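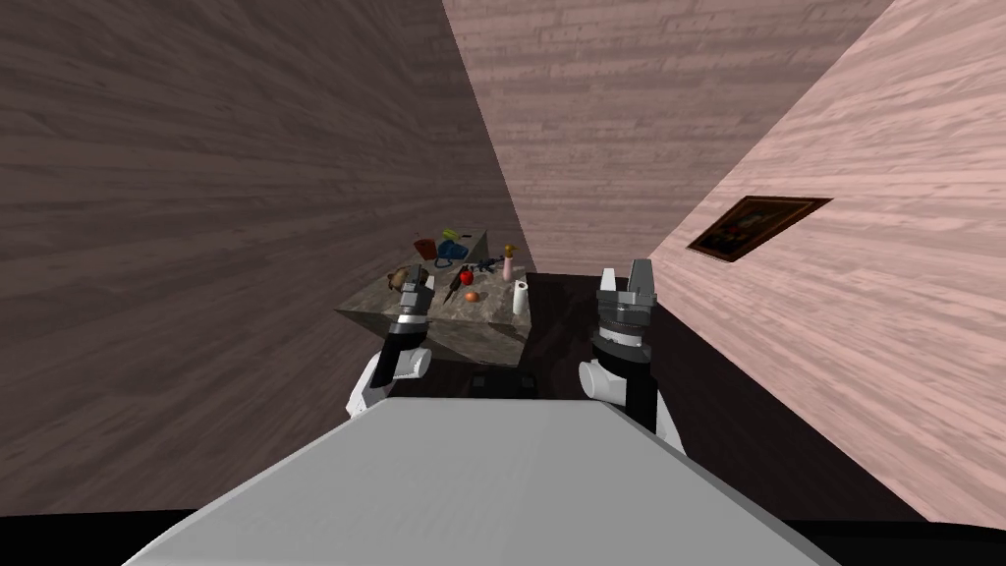 Both arms at the small table, corner with the wood-paneled walls. Simulated.

## August, Dredstead reception, build notes

Start 7:40. Floral and table work for the Dredstead wedding, ceremony at 4:30, dinner at 6. Writing this up as I go so the next crew on the Dutavmont order has it.

**Stems**

Order from Fallahi came in at 1155 stems against the sheet. White roses, white stock, ranunculus, lisianthus, plus eucalyptus and ruscus. The roses were tighter than I wanted. Recut everything, stripped below the waterline, put the roses in warm water first and moved them to the cooler at 9:15. Stock went straight into cold.

Ranunculus had soft necks in one box. Pulled the worst and used them short in the bud vases, where it doesn't matter. Note for the next order: ask Fallahi to pack ranunculus upright. They did it in the spring without being asked and there was no trouble then.

**Arch**

Birch frame, same one as last month. Went with chicken wire pillows over moss this time, no foam. Zip ties at every crossing, ends turned to the back.

Greens first, both legs to the same height, then heavy on the left shoulder and a long tail down the right. First pass was too even and looked like a hedge. Took out a third of the ruscus and it opened up. Roses in groups of three, ranunculus forward of them.

Water tubes ran out before the roses did. The last few on the back side went in dry at 2:50. They only had to hold through the ceremony and the photos, and they did, but the petals were going limp by the time we moved the arch behind the head table. Bring two more bags of tubes.

The frame rocks on grass. Sandbags on both feet fixed it, covered with moss and a few loose stems. Try stakes if the ground is soft.

**Tables**

11 rounds plus the head table. Low compote on each round, taper candles on either side, and a gold-rimmed charger at each place.

Recipe that worked for the compotes:

- eucalyptus collar, kept below the rim on one side
- 5 roses, one of them set low
- 3 stock, cut short
- 4 ranunculus, left longer than feels right
- lisianthus to fill, buds left on

First one took 22 minutes. By the end they were at 9. If the greens are cut to length the night before, I think 7 is possible.

The candles were a problem. The Tikudard holders have a wider cup than the old ones and the tapers lean. Wrapped the bases with a strip of floral wax and they stood. Do this at the shop next time. Doing it on site cost most of half an hour and left wax on one of the linens (turned it so the spot was under the charger).

Runner on the head table: planned garland, ended up with garland in the middle and loose greens at the ends, as we were short on eucalyptus. It looked fine from the floor. The bride asked for the sweetheart chairs to be left bare, so the two chair swags came back to the shop.

**Personals**

Bridal bouquet: all white, loose, stems bound with the ribbon from her mother's dress. The ribbon is old silk and frays if you pin it. Tied it over a layer of tape and tucked the ends under. Two pins only, both through the tape.

Boutonnieres held up well. Double wire on the ranunculus was worth the time. One spare was used (groom hugged somebody). Keep making two spares.

The flower girl's crown was too big by a good inch. Closed it with ribbon at the back. We had the measurement in centimeters on one sheet and inches on the other. Need to fix the form.

**Timing**

- 7:40 unload, water, recut
- 9:15 roses to cooler, start compotes
- 12:10 personals out and tagged
- 12:45 arch
- 3:05 arch finished, sweep
- 3:30 candles, late
- 4:10 clear of the lawn
- 5:20 arch moved to the dining room

The candle job should have been done before the arch. Linens were down by noon and the room was open.

**Strike**

Back at 11 p.m. All compotes returned, one chipped on the foot. Three chargers missing, venue will look in the kitchen. Wire pillows came off the frame in one piece each and can be used again. Moss is finished.

**For Dutavmont**

Same arch frame, but indoors, on tile. Needs felt under the feet. Ask about open flame before we load tapers, the contract doesn't say. Palette is white and rust, so test the rust ribbon for bleed when wet. Order eucalyptus a bunch over per two tables.

Still to do: wash buckets, invoice Dredstead for the extra greens, reorder tubes and wax.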